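Sumach Hospital opened its doors to the neighborhood on February 22, 2019, and what a turnout! The new surgical wing has 30 beds, a bright waiting area with real windows, and (finally!) a family kitchen where people can heat up soup at two in the morning. By lunchtime 300 visitors had come through, many of them straight off the Fesholm bus, which now stops right at the front entrance.

The tours were the big draw. Groups went up to the second floor to see the recovery rooms and meet the night nurses, and the line for the hallway talk on stitches and healing stretched back to the elevators. Kids loved the bandage table, where teddy bears were patched up all afternoon.

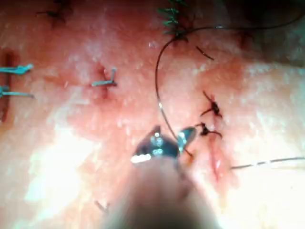
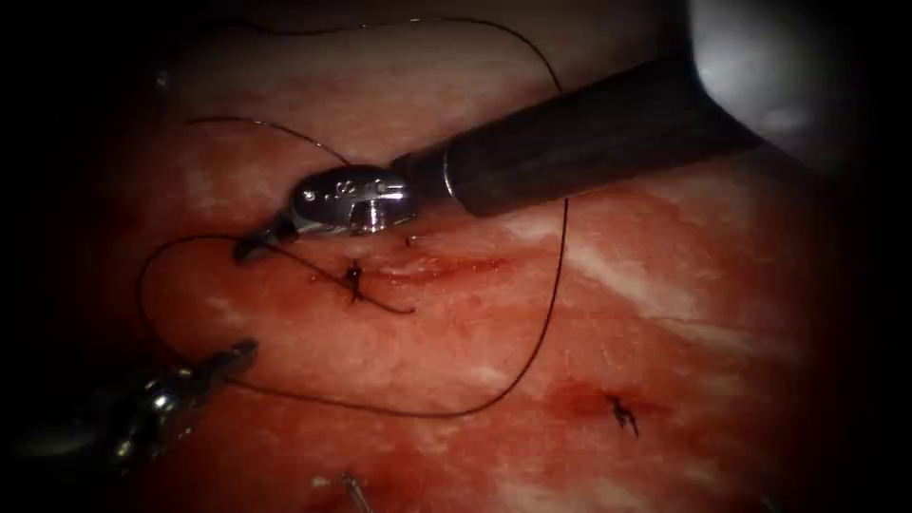 Thread and tissue, seen close up.

Shireen Hendricks told us she would have given anything for that kitchen when her father was a patient in the old building, and that the pull-out beds for relatives are even better news. She also hopes the hospital will keep the parking lot free in the evenings.

We hope so too! For now the first 90 minutes cost nothing, and the lot behind Besnard Street has 117 spaces, with the ones nearest the door set aside for patients going home. The Lusine Choir closed the day with songs in the lobby, and plenty of people in slippers came down to listen.

The wing takes its first overnight patients next week. Another open day is planned for July, this time with tours of the garden, and sign-up sheets are already at the front desk.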